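Cleveo Community Trust
Computer Reuse Workshop - Management Meeting

Minutes of the meeting held on 30 December 2018 in the upstairs room, Greser House

Present: Chair, Secretary, Workshop Manager, Stores Officer, Schools Liaison Officer, two bench members
Apologies: Safety Officer

1. Minutes of the previous meeting

The minutes were agreed as a correct record, subject to one amendment under item 4, where "monitor leads" should read "mains leads".

2. Matters arising

2.1 The replacement lock for the stores cupboard has been fitted. Two keys are held in the office and one by the Stores Officer.

2.2 The quotation for new bench lighting has not been received. The Secretary will write again in the first week of term.

2.3 The Simanjuntak bequest has been paid into the workshop account. It was agreed that the money should be kept apart from general funds until the Trust has decided how it may be spent.

3. Desktop computers

3.1 The Workshop Manager reported that 82 desktop computers had been received from Fliko on the closure of its offices. Of these, 70 were considered suitable for repair. The remainder would be kept for parts, and none would be passed to schools in any form.

3.2 The meeting considered the order in which work should be done at the bench. The present practice differs from one member to another, and machines have been handed over part finished with no note of what remained to be done.

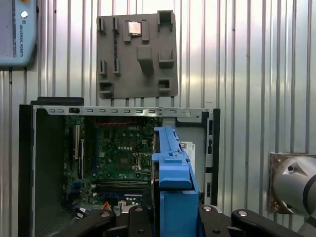
3.3 It was agreed that a job card should stay with every machine from the time its side panel is removed until it is closed again. The card will carry a line each for processor, memory, drive and cabling, to be initialled when complete. On the Dell machines the state of the processor socket can be seen as soon as the side is off, and where it is empty the card must say so before the machine leaves the bench. Loose cable bundles are to be checked for position before the panel goes back on.

3.4 A bench member asked whether the side panels could be numbered, as they had been mixed up on more than one occasion. The Workshop Manager thought that chalk would be sufficient. Agreed.

3.5 Screws removed from a case are to be kept in the lidded tubs and not on the bench mat.

ACTION: Workshop Manager to draw up the job card and bring it to the February meeting.

4. Processors

4.1 The Stores Officer reported that the processors recovered from scrap machines were being kept in several different ways, including envelopes and an old egg box. Five had been set aside as doubtful, and it was not clear whether they had been damaged before or after removal.

4.2 There was some discussion of cost. Purpose-made trays were felt to be expensive for the number required, and one member offered to look into second-hand ones. 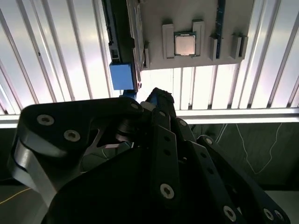 4.3 The meeting agreed that no processor should be left loose on a work surface, including during a tea break. Every chip out of a machine is to be in a tray or in a holder. A holder with a raised guide on either side of the chip, as on the grey panel, was preferred to a flat shelf, and the Stores Officer was asked to keep to that pattern in anything ordered or made. Chips are to be handled by their edges only.

4.4 Thermal paste - the Secretary noted that the last two tubes had been bought by members from their own pockets. Receipts should be handed in and will be repaid.

ACTION: Stores Officer to obtain prices for trays. Secretary to repay members on production of receipts.

5. Hard drives and data

5.1 The Chair reminded the meeting that the Trust has given a written undertaking to wipe every donated drive. No drive may be fitted to an outgoing machine until its wiping has been entered in the register.

5.2 The register was inspected. It was complete to the middle of the month, but several later entries lacked a signature. The Workshop Manager undertook to put this right. 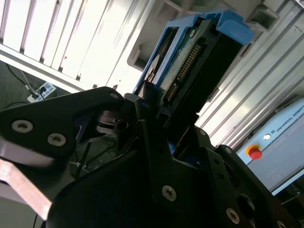

5.3 The Stores Officer proposed that drives should be shelved in their caddies wherever a caddy exists, and this was agreed. It was observed that the blue caddy goes round the edges of the drive and leaves the green circuit board exposed on the underside, so that caddied drives must not be stacked directly on one another. They are to stand on edge in the divided boxes. The moulded tab at the end should face outwards, to give something to take hold of other than the connector.

5.4 Drives failing the wipe will be destroyed and the serial number entered in red.

6. Schools

6.1 The Schools Liaison Officer reported requests for 80 machines, which exceeds the number likely to be ready. It was agreed to supply primary schools first and to write to the others with a revised date.

7. Any other business

7.1 The kettle is to be moved away from the bench sockets.

8. Next meeting

To be held in February, in the same room, on a date to be circulated by the Secretary.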